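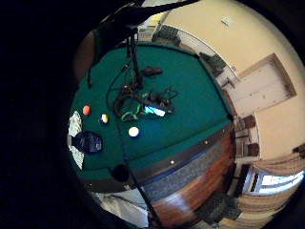 Which Filus album has the slow version of "Lenstead"?
Na-rae Yook
I heard it on the radio in October, just voice and piano. The one I can find online is the fast one with drums.

Woo-jin Chae
It's track 9 on Mestness, the reissue. Runs 160 seconds. The original pressing doesn't have it.

Soo-ah Maeng
Not sure but try the live album, I think they played it slow there too.

Chrysoula Margaritis
Woo-jin is right. The live one is the drum version.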